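캐릭터 쿠션 커버 세탁, 프린트 안 상하게 하려면?

이사무 니시무라
파스텔 바탕에 캐릭터가 크게 인쇄된 쿠션 커버를 씁니다. 두 달에 한 번쯤 빠는데, 같이 산 다른 커버는 열두 번도 안 빨아서 프린트가 갈라졌습니다. 폴리에스터이고 라벨에는 30도 이하라고만 적혀 있습니다. 세탁기에 돌려도 되는지, 건조기는 어떤지 궁금합니다. 세제는 Miltus 중성세제를 씁니다.

폴케 포르스베리
그냥 손빨래하세요. 저는 늘 그렇게 합니다.

라도미르 코바치크
세탁기 써도 됩니다. 지퍼를 닫고 뒤집어서 망에 넣은 다음 찬물 울코스로 돌리세요. 탈수는 제일 약하게, 1분이면 충분합니다. 섬유유연제는 빼세요. 건조기는 안 쓰는 게 좋고, 그늘에서 뒤집은 채로 말리면 됩니다. 주름이 남으면 안쪽에서 얇은 천을 대고 저온으로 다리세요. 프린트 면에 다리미가 바로 닿으면 눌어붙는 경우가 있습니다. 망은 2,000원짜리도 괜찮은데 크기가 50cm는 돼야 커버가 안 구겨집니다.
얼룩이 한 군데만 있으면 전체를 빨지 말고 중성세제를 묻힌 수건으로 두드려 닦으세요. 문지르면 그 부분만 색이 빠집니다.
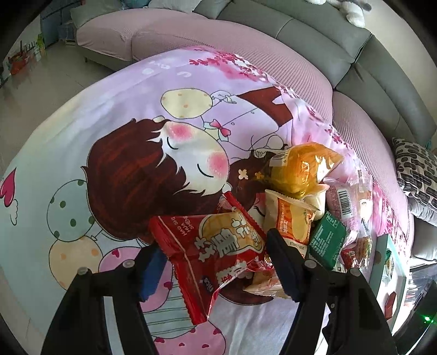 그우아르 세이스
코바치크 님 방법에 하나만 보태면, 처음 빨 때는 꼭 단독으로 돌리세요. 저는 흰 수건이랑 같이 넣었다가 수건에 분홍 물이 들었습니다. 그리고 물에 오래 담가 두지 마세요. 10월에 밤새 담가 뒀던 커버는 색이 번져서 버렸습니다.

이사무 니시무라
답변 감사합니다. 망부터 사서 울코스로 돌려 보겠습니다.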